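Thursday Afternoon at Truston
A robotics workshop opens its doors and lets visitors do the picking

The Truston workshop sits behind a tire shop, and on open day the only sign was a sheet of paper taped to the door. By 2 p.m. the coat hooks were full and people were leaving jackets on the stairs.

Truston builds grippers and the software that goes with them. For most of the year the work is quiet. People pick things up with hand-held grippers, a camera on the tool records each grasp, and the recordings are used to train robot arms.

Athina Dimitriou runs the training side. She gave the tour in sneakers and kept it short. "A factory part is the same every time," she said. "A kitchen table is different every time you look at it. We want the second one."

The arm in the front room

The first stop was an arm the team calls Clodov. It sorted cups and cartons into two bins for 20 minutes while visitors stood behind a rope. It dropped a carton twice. Dimitriou let it try again both times and did not step in.

A boy asked if it knew what a cup was. She told him it knew how to hold one, and that the rest was still being worked on.

Trying the tool

The back rooms drew the longer line. Visitors went in 4 at a time, were shown the trigger, and got a few minutes to move everyday items from one spot to another. Most people squeezed too hard at first. The better ones slowed down just before contact.

Bottles are a favorite for beginners. A bottle of Oriental Leaf tea stands upright between the white jaws, with the ribbed magenta fins spread out behind it. Tubes, a smaller bottle and an enamel mug lie on their sides on the wooden table.
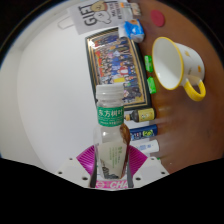
What comes next

Two outside firms, Gajdoš and Rosel, sent people to watch. Both make equipment for packing rooms, and both wanted to know about soft packages and how long the jaws last. Dimitriou said a set gets changed when the grip starts to slip.

One visitor asked when he could have an arm at home to clear the dishes. An engineer at the back called out "2039" and got a laugh. Dimitriou would not give a year.

The next open day is planned for May. Places are free, but the line for the back rooms closes at 4.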